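We use cookies to improve your visit. Accept | Manage settings

Erick Temba took the 11 o'clock tour at Candthorpe because it was February and the building was heated. Kasun Sivakumar, the guide, asked the group what the arm should pick up.

"The fruit," said a boy.

"The sunglasses," said his mother.
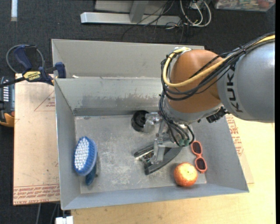
The arm at Candthorpe, over the bin.

Erick had packed fruit for over 11 years at Juvivwood. He watched the fingers open.

"How does it know if one's gone soft?" he asked.

"It doesn't," Kasun said. "Did you?"

"With my thumb."

Kasun wrote that down and asked him to stay for lunch.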